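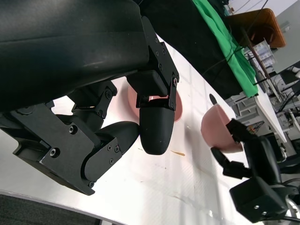

Fig. 1. Two grippers at the bench, one holding a bowl by the rim.

Week 6 handout: Costing a two-arm bench

Module: Planning and Buying for Automation
Notes by Aurora Bettencourt. Please bring these on Monday along with your draft budgets.

Last week we finished on the difference between a price and a cost, and a few of you looked unconvinced, so I'm going to have another go at it with a proper case. Suppose your department wants a bench with two arms that can tidy, stack and sort small household things. You've got a supplier's quote in your hand (we'll call ours Gestum, because that's the quote in your packs) and the arms are on the first line in nice bold type. Everyone reads the first line. I'd like you to start at the bottom and work up.

What the Gestum quote covers: two arms, the controller, one pair of end tools, delivery to the door. What it leaves out is longer. There's no table, no cable management, no spare fingertips, no mounting plates for cameras, no commissioning visit and no carriage for returns. None of this is sneaky, by the way! It's all in the exclusions on page two, and Gunther Kröger, who did this sort of purchasing for years at Tosside and is giving our guest session in March, will tell you he reads the exclusions before he looks at the total.

Now, the small print in your own building. Measure the lift. Ask what the floor will take. Find out who signs off the sockets, and find out early – I once had a crate sitting in a corridor for 60 days waiting for an electrician with the right bit of paper. The supplier's warranty had started on the day of delivery, naturally, so we paid for two months of cover on a closed box.
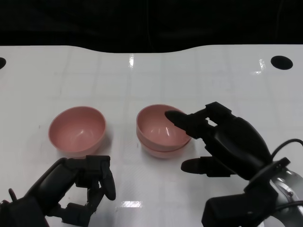
End tools are where I see the most hopeful budgeting, and where I'd like you to spend most of your time this week. People choose the arm first, then find they've got whatever is left over for the hand. Try doing it the other way about. Write down the job in plain words, including the awkward bits, and price the tool that could do it. Take a stack of two pink bowls, one nested in the other, with a black finger coming in over the inside rim of the top one and the thumb lower down. That's a thin edge to get hold of, and there's a second rim just beneath it. If your job sheet only says "picks up bowls", you could end up with a quote for a hand that's fine with single bowls and hopeless with nested ones. So say nested. Say how many, how heavy, how slippery, and whether the thing may be scratched.

Ask about wear as well. Correia's catalogue (second item in your packs) lists replacement pads at 204 a set, and the question to put to them is how long a set lasts on your job, at your number of hours. If they can't say, put in two sets for the first year and revise it when you've got your own records. Sérgio Coelho ran the numbers this way for his project last year and his consumables line came out at almost double what he'd first written down. He was rather cross about it, but the budget went through without any trouble.

Things that get forgotten, in no special order:

Cables, and spare cables
Objects to practise on, bought in bulk so they match
Table surface and its replacement
Covers and backdrops
Storage drawers for all the little bits
Insurance while in transit
Somebody's time to look after it

That last one deserves its own line with a real figure in it. "Existing staff" isn't a figure. Jucélia Paiva has kindly let me share her timesheets from the Stollungate job, and you'll find them on the module page. Look at how much of the first month went on setting up and how little on running anything.
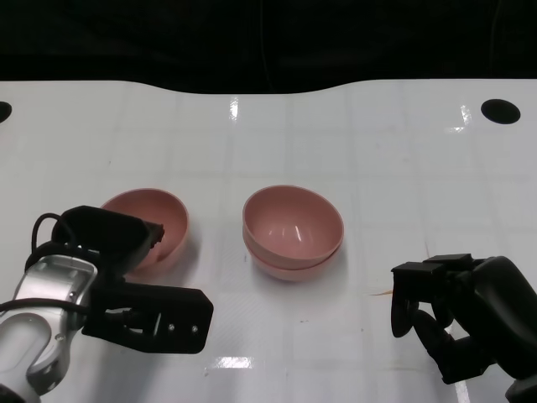 Fig. 2. Both arms over the table. Note the cable looped at the left wrist when you price cable runs.

On lead times: ask for them in writing, per item, and plan around the longest one. It's nearly always something dull, a bracket or an adapter plate. I'd also ask whether a part can be borrowed while yours is being mended. Plenty of suppliers will say yes to that before you've signed and look a bit vague afterwards.

For Monday

Take the Gestum quote and rebuild it as a full first-year budget on one side of A4. Show what you've assumed. Mark any line where you've guessed with a G, and don't be shy about it, I'd much sooner see an honest G than a made-up decimal point. Then swap with a neighbour and each find a missing item in the other's.

Ecaterina Sârbu is running the spreadsheet clinic at 2 for anyone who wants help with the template. Bring your own laptop if you can.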